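**Hand-Held Gripper Comparison — Pre-Session Inspection**
Site: Pundthorpe test room
Date: 8 July 2023
Units: Zudlow pair, left and right; Dallero pair held in storage

- [x] Finger pads seated and free of tears. *Comment: mesh face on unit 36 to be checked again at close.*
- [x] Marker faces clean and firmly attached.
- [x] Indicator light on before each trial.
- [x] Harness buckles fastened before the operator lifts either unit.
- [ ] Floor cables taped or rerouted. *Comment: open. Cable remains loose on the floor and must be secured before walking trials.*

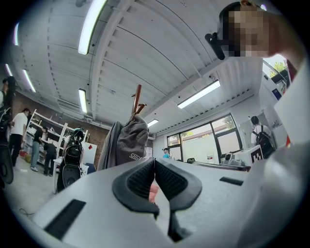
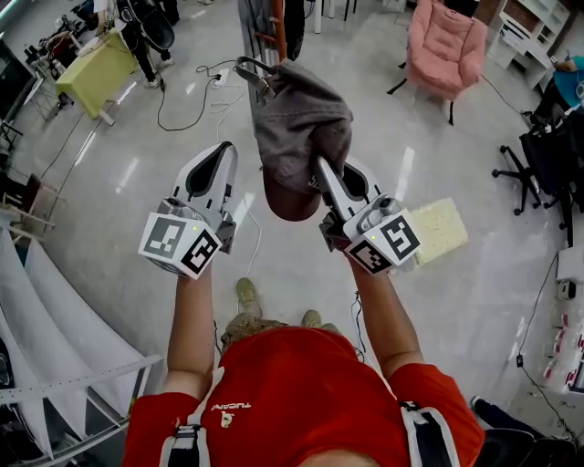

- [x] Pads close evenly under a 300 g load.
- [x] Soft-item trial included in the sequence. *Comment: fabric goods are to be gripped by the edge — see Prendergast procedure, section 77.*
- [ ] Walking route kept clear of loose items. *Comment: route to be marked on the floor plan.*
- [ ] Dallero pair inspected to the same standard. *Comment: deferred. No comparison scores may be entered until this line is complete.*

Result: conditional pass, stationary trials only. Open items are recorded under report 743.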